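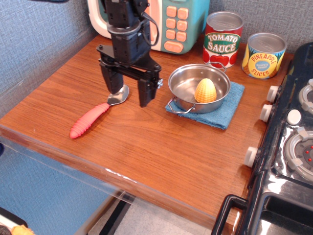
Figure 9.1 A two-finger gripper above a spoon, with a small saucepan on a folded towel to its right.

Chapter 9
When the Log Says "Success"

Most of the failures in this book so far have been loud. A joint overheats, a cable snags, an arm drives itself into the table and stops. You know something went wrong, and the only work left is finding out what. This chapter deals with a quieter kind of failure, the kind that gets written down as a good result.

Take a kitchen task like the one set up in Figure 9.1. The arm is told to pick up the spoon by its handle and put it in the pan. Now ask what the arm knows about the spoon once its fingers close. In many small systems the answer is: very little. The controller reads how far the fingers moved and how hard the motor had to work. If the fingers stop before they are fully shut, the software decides that something must be between them. It writes "grasp confirmed" and moves on.

Something was between them. Whether it was the spoon is another matter. Fingers can stop on the rim of a pan, on a fold of towel, or on their own worn gearing.

The Arker trials are a fair warning. Dehghan, the company that ran them, reported 2000 grasps on tabletop objects and called the arm ready for classroom use. Fatemeh Naseri was asked to check the claim and began by setting the log aside and watching the video. She found 201 grasps marked as confirmed in which the fingers had closed on nothing at all. A gear in the gripper had worn enough to bind partway through its travel, and the software had read the binding as an object. In 129 of those cases the arm went on to "place" the missing object and was given credit for that too.

The company's first answer was that the fault was rare and harmless. You should be suspicious of both words. Nearly all of the false grasps came late in the trials, as the gear got worse, so an average over the whole run hid how bad things had become. As for harmless, an arm that believes it is holding a spoon will carry on with the rest of its program. If a person reaches in to fix the mistake, the arm has no reason to wait.

Jamila Samarakoon later repeated the test on a Huker gripper with a fresh gear and got a much cleaner log. She refused to call the problem solved. A new gear wears too, and the rule that misread the old one had not been changed.

Section 9.1 looks at what finger position and motor current can and can't tell you. Section 9.2 covers independent checks, including a few that are sold as independent and share the same sensor. Before reading on, write down what evidence you would accept that a spoon has been picked up, and keep your answer for the exercises in Section 9.4.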